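Grendska opens second salon, bridal bookings from June

September 28, 2022

Hair salon Grendska is opening a second branch, on Ludar Street, and this one is mostly for weddings. Doors open next week. Bridal bookings start from June, trials can be had sooner.

Owner Sofia Rocha has been looking for a bigger place for 2 years. The old shop has only one basin and brides were getting ready elbow to elbow with people in for a trim. "I had a mother of the bride sat on the stairs with her rollers in," she said. "Couldn't carry on like that."

The new place is over the Ghanem bakery, up a flight of steps. No lift yet — the landlord has been asked. Two chairs by the window are kept for bridal parties, the rest is for everyday cuts and colour.
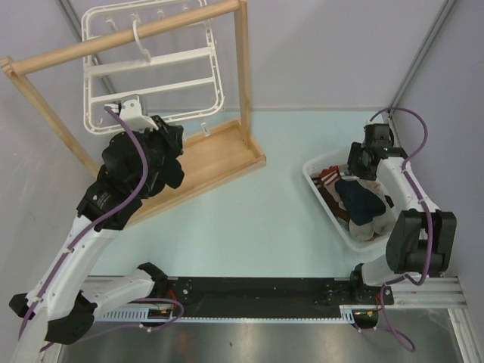 A trial with the veil on is £44, taken off the bill if you book the day itself. Braids, low buns and pinned curls are what most brides want at the moment, Rocha says, and short hair is comming back too. Fresh flowers are extra, bring your own if you like. Home visits only within town.

Pluseck, the dress shop two doors down, will keep a rail of veils and combs for customers to try with their hair up. Fit-out came to £800 over what was planned, mostly plumbing.

Old shop stays open, same hours. Bookings by phone or at the desk — the online page is'nt ready.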